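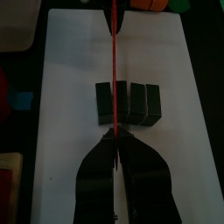

Wrist view, fingers nearly closed, four blocks on the white sheet.

Wrist view centre line no longer agrees with taught pick position

Mitali Hettiarachchi
Two-arm bench cell, Vesalell arms, Hirkonero parallel grippers. I changed the fingers on one arm and re-seated the wrist camera bracket. The red line in the view runs down the seam between the fingers and ends just past the tips, so the camera looks square to me. Picks taught before the change now land 8 mm to the left on the block row. Repeatability is fine: 200 cycles, same error every time. Do I re-teach all 73 points or is there one offset I can correct?

Wijesinghe
Do not re-teach. A constant error after a finger change is nearly always the tool frame. The line agreeing with the seam only tells you the camera and fingers agree with each other. Both can be off from the flange by the same amount.

Loosen the finger carrier, clean the dowel holes, refit and torque in two passes. Then run the four-pose tool centre routine against a fixed pin and compare the new values with the backup. If only one axis has moved, enter the new figure and test at 14 per cent speed with the other arm parked well clear – in your view its tip is hanging over the sheet, and I would not run a calibration like that.

Check the colour of the line is not hiding a coarse overlay setting, too. Ours was drawn from a stored value and did not move when the camera did.

Sunorton
Had the same with ours, was the bracket. Tighten it.

Mitali Hettiarachchi
Burr in one dowel hole. Stoned it off, refitted, reran the routine. Picks are back on centre with the old points. Bracket was tight.

Last updated: 11/07/2019

Related
Tool frame lost after controller battery change
Gripper closes but reports part missing
Setting park positions for two arms on one bench
Cable strain relief for wrist cameras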